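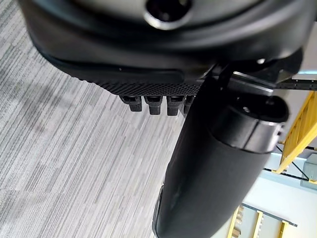 How to Sit Through a Robot Demo Without Being Sold

Ramalho holds its open day every December, and I go with low expectations. A few habits have kept me from being fooled too badly.

Get there early. The 45 minutes before the first session are when staff run the arm and swear at it. You learn more then than from the talk.

Ask what was set up by hand. At the Plolalard stand the gripper picked up the same block 8 times in a row. I asked Abelardo Garrido, who was running it, whether he could turn the block sideways. He said they'd rather not. Write down answers like that.

Bring your own object. A tape measure or a bunch of keys will do. If they won't try it, ask which objects they have tried, and how many of those were dropped.

Watch the person holding the tablet. If their thumb moves every time the arm does, ask who is driving. "Supervised" can mean almost anything.

Be careful with big numbers. The Hevorine brochure claims more than 2000 cycles between adjustments. Cycles of what, at what weight? I asked twice and was given a pen.

Look at the fingers and pads up close once the arm is powered down and staff say it's okay. Ask when they were last replaced and what a new set costs.

Leave your real email only if you want six months of newsletters.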